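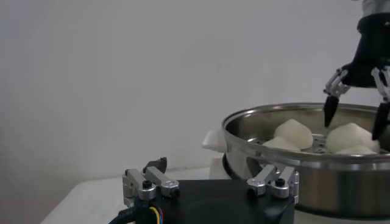 Brushed aluminum and matte black

Home | Patterns | Workshops | Get Involved | Contact

Posted in: Calls & Opportunities

Home sewers wanted to test bag and accessory patterns

Mistela is looking for 8 people to test sewing patterns for our next booklet. The patterns are a lined crossbody bag, a reversible belt and a detachable shirt collar. Each tester makes two of the three.

You should own or have regular use of a sewing machine and be able to put in a zipper without help. You do not need to have tested patterns before. We would like at least three testers who mostly sew by altering thrift store clothes, so please tell us if that is you.

We mail you the printed pattern, lining fabric and hardware. You supply the outer fabric. Old coats and wool skirts work well for the bag, but anything that is not stretchy will do.

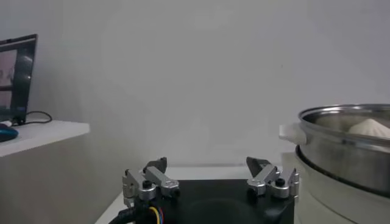 Testers keep a written log as they sew and mark any step that was unclear or out of order. Logs can be handwritten. We also ask for the finished pieces on loan for two weeks so Bouchra Ramadan can check the measurements against the pattern. Postage is paid both ways.

The fee is $400 per tester, paid when the log comes in. You keep what you make.

To apply, email Nesma Tazi through the contact page with your town, the machine you use and a few lines on something you sewed recently. Applications close 30th August. Testers in Grusbridge can pick up their packets at the Udberg studio.

We use cookies to remember your settings. Accept | Manage preferences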